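Can a robot do the shop's chores yet?

Fallmont's repair shop takes in up to 400 used desktop computers a month from schools and offices. Each one gets opened, cleaned, tested and given whatever parts it is missing. Most of that is dull work, and it is the sort of dull work that robot makers have been promising to take over for years. Since October we have been keeping track of how far along they are.

The short answer is that some single steps can be done by machine now, if the computer is already open and the parts are set out where the arm expects them. A whole job from start to finish still needs a person at the bench.

Memory is the step people ask about most. A stick of RAM is light, flat and always the same shape, so picking it up is fairly easy. Putting it in is harder. The notch has to face the right way, the latches have to be open, and the stick has to go down straight before it is pushed. A person feels when one end is sitting higher than the other. An arm has to get that from a force reading or a camera, and a small error at the start gets worse as it pushes. Cables are another problem. They hang wherever the last person left them, and no two machines of the same model look alike inside once they have been used for a few years.

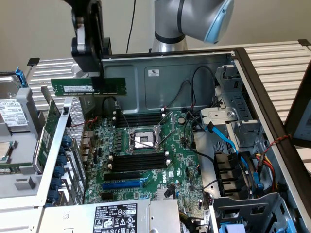

What we timed

Our bench staff can fit a stick of memory in well under a minute, including checking the slot. The Plimaveo program, which we used for our own trial, allowed 60 seconds per stick and ran 100 tries on the same model of desktop. It did well when the tray was filled by hand beforehand and poorly when parts were left at odd angles. When a try failed, the arm stopped and waited for someone to come over. Over a full shift, that waiting cost us more than the slow pace did.

Driseo sells a part tray with fixed holders, and that helped. It also meant somebody had to fill the tray, so one chore was traded for another.

And at home?

Much the same applies. Bolger, our sister shop across town, looked at machines for folding towels and loading dishwashers for its rental units. The ones on offer wanted a clear counter and a known set of dishes. The cheapest add-on arm was priced at $2,000, before setup, and it could not open the dishwasher door. Bolger did not buy one.

We will keep the trial going through the winter with hard drives next, then power supplies. Screws come after that. Readers who have tried an arm on their own repair bench are welcome to write in, especially if they have found a good way to keep loose cables out of the way.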